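Holding or Not Holding? Labelling Grasp State from Head and Wrist Cameras
Final project report, Robotics and Perception module
Submitted 26 Apr 2025

1. What we set out to do

Our project asked how well the state of a robot's hand can be judged from a single still. For each hand we wanted one of three labels: holding, touching or free. The labels are meant for sorting long recordings of handling work before anyone trains on them. At present the Stoltham lab does this sorting by eye, and it is slow.

We also wanted to know if the head camera is enough by itself. Wrist cameras sit close to the fingers, but they move with the arm and often have half the picture filled by something large. The head camera sees both hands at once and is further away.

2. Stills and labels

We were given recordings from 11 sessions in which black moulded parts and shoes are handled between yellow tables, shelves and the floor. From these we took 2,228 stills, spaced out so that neighbouring ones were not near copies. We set 400 aside for testing and did not look at them again until the labelling rules were fixed.

The stills were labelled by the 2 of us separately, in Randix, the labelling tool used on the module. Where we disagreed we went back to the written rule, and if the rule did not settle it we marked the still "unclear" and kept it in a separate list. We changed the rules once, in March, when we found we had been using "touching" for two different things: a hand resting on a part, and a hand so near it that no gap could be seen. After the change the second case went to "unclear".

The rules as they stood at the end:

Holding: fingers are closed on the part, or the part is plainly off every surface and in the hand.
Touching: contact can be seen but the part is resting on something else.
Free: there is a visible gap between the fingers and any part.
Unclear: none of the above can be said from the still.

A part that is gripped while still partly in a bin counts as holding. We argued over this one for some time. 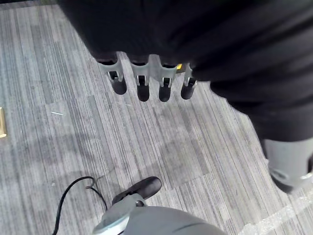
Wrist view. Carpet and dark fabric take up most of it, with black finger tips pointing down.
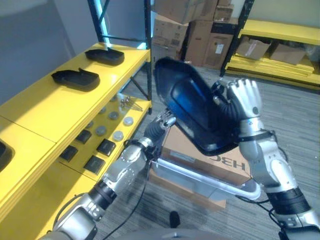
Head view, with a part held up in the right hand.

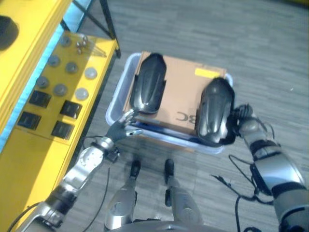
Head view, right hand gripping a part at the bin, left hand open.

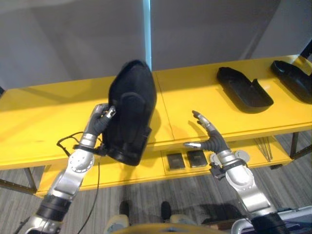

Head view, left hand gripping a black shoe, right hand empty.

Can grasp state be labelled from the head camera alone?
For most stills it can, but a head view cannot settle cases where the fingers are hidden behind the part, and those should be passed to a second camera or left out.

3. The classifier

We used a small image network already set up on the Oltton cluster and trained only its last layers. Each hand was cropped out of the head view before it went in. Wrist views went in whole. We trained three versions: head only, wrist only, and both together, with the same settings each time.

"Unclear" stills were not used for training. They were scored by hand afterwards.

4. Results

Head only was better than wrist only on the test stills, and using both was better than either. The gap between head only and both was smaller than we expected, and nearly all of it came from the touching label.

Wrist only did badly in two situations. One was when a large dark object came near the camera: the network tended to call this holding. The other was glare on the floor, which washed out the outline of nearby things.

Head only mixed up touching and holding when a dark finger lay across a dark part. Making the crops brighter helped a little with this and did no harm elsewhere, so we left it in.

5. Limits

All the sessions share the same furniture and flooring and mostly the same kind of parts. We can't say how the labels or the network would do with pale or see-through objects. We also kept sessions mixed between training and test, following the Ziółkowski split handed out with the module, and a split by whole session would be a harder and fairer test. We ran out of cluster time before we could try it.

A single still also has no motion in it. A hand about to close and a hand that has just let go can look the same, and both were labelled free.

6. Next steps

Repeat with whole sessions held out.
Try short runs of stills for the touching label only.
Write the "unclear" rule up with more worked cases, especially for bins.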